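Giving up the car, one year on

2021-09-28

A year ago I sold the car. I wrote a short post at the time saying I would report back, and two people have since asked whether I ever would, so I have sat down to do it.

The car was a small grey hatchback that I had owned for 11 years. It needed a new clutch and two tyres, and the garage wanted more for the work than the thing was worth. I had been driving it once or twice a week, mostly to the supermarket and back. Graziella Bortolotti, who lives below me, bought it for her son to do up. He has done it up very well and I see it go past most mornings.

I live on the edge of a small town with one railway station and a bus that runs every hour until the early evening. The station is a 25 minute walk, or eight minutes on a bicycle. That matters, and I know plenty of people live in places where none of this would work. I also live alone and don't have anyone to take to school.

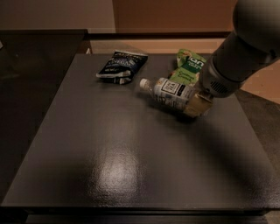 The first month was the hardest. I kept planning things as if I still had the car, then remembering halfway through. I agreed to meet Oluwaseun Garba for a walk in the hills and only looked up the buses the night before. There was one out at seven in the morning and one back at four, and it rained for most of the time between them. He offered me a lift home and I took it. I have taken a lot of lifts this year, and I have tried to pay for petrol each time, though most people won't have it.

Shopping was easier than I expected. I used to do one large trip and throw away a fair amount of what I bought. I now go three times a week with a rucksack and two panniers, and I buy what I am going to eat. Heavy things are the problem. Potatoes, cat litter and anything in tins I order for delivery once a month. I held out against this until the spring because it seemed like cheating, and then I carried a sack of compost home on the back rack and changed my mind.

The bicycle is an old Erden tourer with a steel frame. I had it in the shed already and hadn't ridden it properly for years. Sandro Vitale went over it for me, replaced the cables and the chain, and told me to stop leaving it out in the rain. I've added mudguards and better lights. I have ridden it 2,000 miles since last September, and in the car I used to do 3,000 miles a year, so I am not moving about as much less as I thought I would be.

On money, I don't want to give a full set of accounts, because it depends so much on what car you had and what you used it for. I saved on insurance, tax, the yearly test, petrol and repairs. I spent more on trains, taxis, a good waterproof jacket and a second one after I left the first on a train. I came out well ahead, even with the second jacket. I hired a car twice, once for a funeral and once to move a wardrobe.

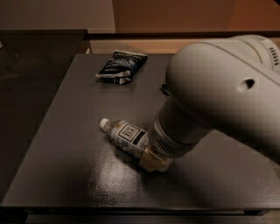
Taxis deserve a few words. I used to think of them as something for airports and late nights. If you have no car, a taxi home from the station in bad weather is a perfectly ordinary expense, and it took me until December to see it that way. There are only two firms here and neither will come out quickly after ten at night. I now book the return when I book the outward journey. If the train is late I ring them from it.

The longest journey I made was in August, to see Liliana Marino in Skokstead. By car it would have been a bit over four hours. By train it was three changes and most of a day. Two of the connections were tight and I missed the second one, so I spent an hour and a half on a platform with a closed waiting room and a vending machine that was switched off. I read half a novel. On the way back I chose slower trains with longer gaps between them and had no trouble at all.

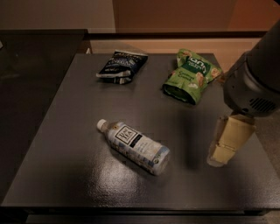

Long train days have made me better at packing, mainly because I got tired of paying station prices. I carry a small bag for the seat and leave everything else on the rack. In the small bag go the ticket, a phone charger, a book, a jumper and something to eat. For the food, a couple of snack packets and a plastic bottle of tea like the ones on the grey table there will get me through an afternoon. Bottles go in a side pocket, after one leaked into the book on the way to Skokstead. I take sandwiches as well if I am leaving before noon.

There are things I miss. I miss being able to leave a party when I feel like it. I miss the coast road, which has no bus along it at all, and the garden centre out past the bypass. Rosalba Vitale has driven me there twice and both times I bought too much. I don't miss parking, and I don't miss scraping ice off a windscreen in January.

I'm going to carry on for another year. The bicycle needs a new back wheel before the winter, and the evening bus is under review, with the last one possibly moving to half past five. If that happens I will need to think again about Thursdays' choir practice, or find someone in the altos with a spare seat.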